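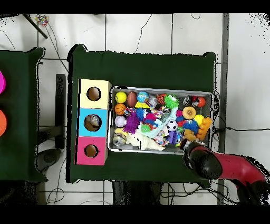

Playroom Assistant, part-time – Flimby Family Center

We are looking for a kind, steady person to join us in the playroom at Flimby, starting in November. If you like small children, don't mind sitting on the floor, and can keep a conversation going with a tired parent while somebody is tugging at your sleeve, please read on, and please forgive us for going on a bit. We would sooner tell you too much than too little.

Flimby is a drop-in center for families with children from birth to school age. We have been in the old Plemico building for eight years now, on the ground floor, next to the shoe repair shop (ring the lower bell, the upper one goes to the dentist). Families come when they like and stay as long as they like during opening hours. Some come every morning for years. Some come once, on a rainy day, drink a cup of coffee and sleep for ten minutes in the armchair by the window, and that is fine with us too.

The playroom is the heart of the place. Until this fall it has been looked after by Lærke Zoëga, who is moving north to be closer to her grandchildren, and we are going to miss her terribly. She has left us her song folder, her soup recipe and a long letter to whoever comes next, which you are welcome to read before you decide anything.

What the job is like

You would work four mornings a week, from 8 until half past noon, with a paid break. You open up with Imelda Yap, our family worker, and the two of you get the room ready before the first strollers come through the door. After that no two mornings are quite the same, but you can count on some of these:

Greeting families by name, and learning the names of new ones
Setting out toys and art things, and swapping them around when interest fades
Leading song time at half past ten (you don't have to sing well, only loudly enough that the parents feel brave)
Helping with snack, including a good deal of banana
Washing and sorting toys at the end of the morning, and putting aside anything cracked or chewed through
Writing a few lines in the day book so the afternoon people know what went on

We also run a baby group once a month, and it would be lovely if you could help with that. The extra hours are paid at the same rate. There is some lifting – tables, mats, the occasional very determined toddler – so do talk to us if that's difficult for you and we will see how the work can be shared out.

Who we hope to hear from

You should have spent real time with young children, whether in a daycare, a school, a church nursery, or at home with your own or somebody else's. We don't ask for a degree. We do ask for patience, a good sense of what is safe, and the ability to let a child be cross for a while without rushing in. Many of our families are new to town and still finding their feet in English, so a second language is a real plus, any language at all. A first aid certificate is nice to have, and if yours has lapsed we will pay for the course.

Before you start we will need a background check and two references, one of them from someone who has seen you with children.

What we offer

The pay is on the county scale for playroom staff, step 4 or 6 depending on your experience. You get paid vacation, a bus pass, and lunch with the rest of us when the morning is over. Your first few weeks are spent alongside Snædís Hjaltested, who runs the afternoons and knows where everything is kept, including the spare key to the stroller shed.

How to apply

Write us a letter, a page or so, and tell us who you are and about a child you have enjoyed getting to know (no real names, please). A résumé is welcome but it doesn't have to be fancy. Leave it at the front desk in an envelope marked "Playroom" or mail it to the center, attention Tove Snorradóttir. Tove reads every letter herself and will call you either way – it may take her a little while, so don't lose heart.

If we'd like to meet you, we will invite you for coffee and then to spend a morning in the playroom with us, paid, so you can see whether you like us. Come in clothes you can kneel in. You are also very welcome to stop by before applying. Mornings after eleven are best, when song time is over and the coffee is fresh.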